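Vesten opens towel and linen reuse scheme to small guest houses in Zurkville

Zurkville, 2019-12-03

Vesten, the linen hire and laundry company, is opening its towel reuse scheme to guest houses, bed and breakfasts and small hotels across Zurkville. The scheme was run as a trial from September with businesses in the Bunonar district. Any business with 40 rooms or fewer can now join.

Under the scheme, guest houses hire their towels from Vesten and pay for each item washed. There is no weekly minimum. Most hire contracts in the town are based on a fixed number of items a week, and the customer pays for that number whether the rooms are full or not. Owners in Bunonar told the company that this made little sense for them in the winter months, when some close a whole floor.

Vesten will deliver clean stock twice a week and collect used stock on the same visit. Customers can change the size of an order up to noon on the day before a delivery. Orders can be placed by telephone or on the Vesten website, and there is a paper order pad for those who would like one.

Thirty-seven businesses took part in the trial. They range from a family house with three letting rooms to the Lý, a small hotel near the harbour, which moved all its bath towels, hand towels and bath mats to the scheme in its second week.

Morena Bellini, head of customer services at Vesten, said: "Small places have been paying for washing they don't need. They told us so quite plainly when we went round to see them in the spring. We have taken the minimum out, and they pay for what goes through the machines. If a guest is happy to hang a towel up and use it again, the owner should see that on the bill."

Each business that joins will receive a set of room cards for guests. The cards explain that a towel left on the rail will stay in the room and a towel left in the bath or shower will be changed. The wording was altered during the trial after owners reported that guests were unsure what to do with towels left on the bed or over a chair. The new cards say that these will be treated as still in use. They are printed in four languages and can be wiped clean.

All towels in the scheme are white and made of 100 per cent cotton. They come in three sizes, with a bath mat to match. Vesten supplies them folded, and customers can choose between a flat fold for shelves and a rolled finish for baskets. The flat fold is the standard one and will be sent unless the customer asks for something else.

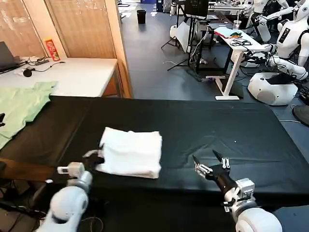
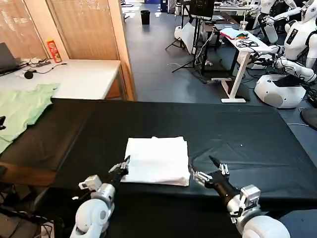
A folded white towel on a table covered in black cloth.

Towels that are too worn for guest rooms will be taken out of hire and sorted at the Vesten laundry. Those with small faults, such as a pulled thread or a frayed hem, will be cut down and stitched as cleaning cloths. Customers can buy the cloths back at cost. Larger pieces in fair condition will be offered to animal shelters, which have asked for bedding and drying towels in the past. Only items that cannot be used in any of these ways will go for fibre recycling.

Vesten has also changed how it deals with stains. In the past, a stained towel was charged to the customer at the full replacement price as soon as it was found. From now on the towel will be washed a second time on a separate programme, at no cost, and the customer will be charged only if the mark remains. Make-up and fake tan are the most common causes, and the company will supply dark face cloths to any customer who asks for them. These are charged at the same rate as a standard hand towel.

Bed linen is not part of the pay-per-wash scheme at this stage. Customers who already hire sheets and pillowcases from Vesten can keep their present contract and add towels to it, with both shown on a single monthly bill. The company expects to make a decision on bed linen next year.

Morena Bellini added: "Sheets are harder. They take more pressing and they fill the vans up – we want to be sure of the rounds first. I would sooner get towels right for everyone who signs up now than promise the lot and turn up late on a Saturday."

The Bunonar rounds will carry on without a break, and businesses that took part in the trial do not need to apply again. Their account numbers and delivery days stay the same. New customers in the rest of Zurkville will be given a start date when they register. Those on the hill roads above the station will be served by a smaller van, and their deliveries may fall on different days from those in the town centre.

There is no joining fee. The first 100 businesses to register will have their opening stock delivered free of charge. Vesten asks for one month's notice from any customer who wishes to leave the scheme, and hired items must be returned within that month.

Owners who would like to see the towels before signing up can ask for a sample pack containing one of each size. Packs may be kept for two weeks and washed at home. A member of the customer services team can also visit to work out how much stock a property is likely to need, based on its rooms and its bookings in the past year.

Notes to editors

Vesten hires and launders linen for hotels, guest houses, restaurants and hair salons in Zurkville and the villages nearby.

The trial covered towels and bath mats only. Restaurant and salon customers are not affected by the changes in this release.

Prices for each item are set out in the scheme leaflet, which is available on request from customer services.

Press contact: Morena Bellini, Vesten customer services, Zurkville. Interviews can be arranged on weekday mornings.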